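Flirnurano Opens Its Workshop to Visitors

The Flirnurano workshop opened its doors to the public one Friday in November, and 50 guests were shown how the Plodenetti arm sorts household items. Siu-fong Fang, who directs the program, spoke with Cletine afterward.

"We wished to present ordinary work at an ordinary pace," Ms. Fang said. Guests were admitted in groups of 6, and each group stayed for 13 minutes. "People expect speed. Our first duty is to show care with the objects."

Lwazi Oosthuizen, the engineer responsible for the sorting task, explained that bottles remain difficult. "A clear bottle gives the arm very little to go on," he said. "A label helps a great deal - the arm has an edge to look for."

Mr. Oosthuizen added that the team prefers a crowded work surface for demonstrations. "Homes are crowded," he said.

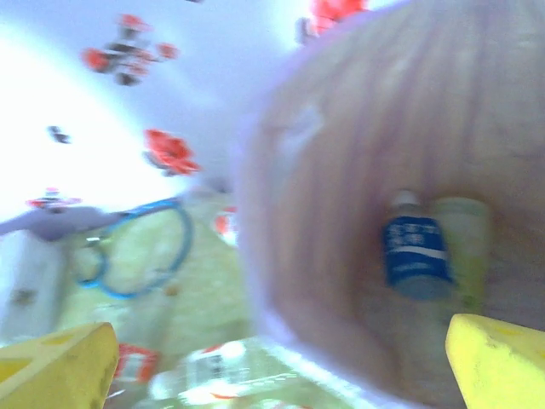
Does an operator have to be present while the arm is sorting?

"At present, two members of staff stay with it at all times," Ms. Fang replied. "One watches the arm and the other keeps the log."

The next open day will be held at the Lau building. Visitors are asked to register at the front desk.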